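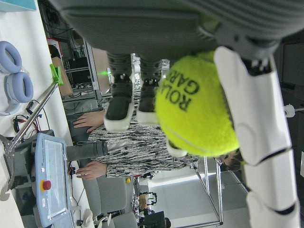
How to Store and Rotate Practice Tennis Balls

Members of the Brenholm Recreation Center may borrow practice balls for any court session. The following procedure applies to shared stock kept in the equipment room and may also be used by households and small clubs that keep their own supply.

Before You Begin

You will need a covered bin, a permanent marker, a dry cloth, a tape measure, and a wall shelf away from direct sun. Choose a room that stays at an even temperature. Garages and car trunks are poor choices in summer and winter alike.

Step 1. Sort the balls

Empty the bin and separate the balls into three groups: match, practice, and retired. Match balls come from cans opened within the past two weeks. Practice balls have some wear but still bounce evenly. Retired balls have bald patches, split seams, or very little bounce.

Step 2. Test the bounce

Hold each practice ball so that its underside is 100 inches above a hard floor, and let it drop without pushing. A new ball should return to between 53 and 58 inches. The Center keeps a ball in practice use as long as it reaches 48 inches. Carpet and rubber matting will give a false reading.

Step 3. Check the felt

Place the ball on a plain, light surface and turn it slowly by hand. Look along the seam first, as lifting usually starts there. Brush off loose grit with the dry cloth. Do not wash the balls — water soaks into the felt and makes them heavy.
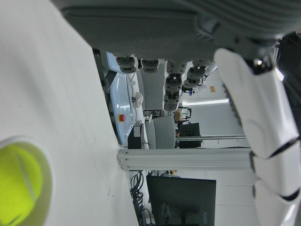 A tennis ball on a white tabletop. The seam shows as a pale curved line.

Step 4. Mark and record

Write the month of opening on each ball in small letters, for example "October." Enter the number of balls in each group on the stock sheet. At the last check the Center held 294 balls, of which 82 were moved to the retired group.

Step 5. Return the balls to storage

Place match balls on the upper shelf in their cans with the lids on. Practice balls go in the covered bin. Do not fill the bin to the top, and leave the cover slightly open overnight if any balls have come in damp.

Retired Balls

Retired balls may be left in the drop box at the Huerta Street entrance, which is emptied each Monday. Split balls should be placed in the trash.

Questions about shared stock may be directed to the front desk during opening hours. Stock sheets are available at the same location.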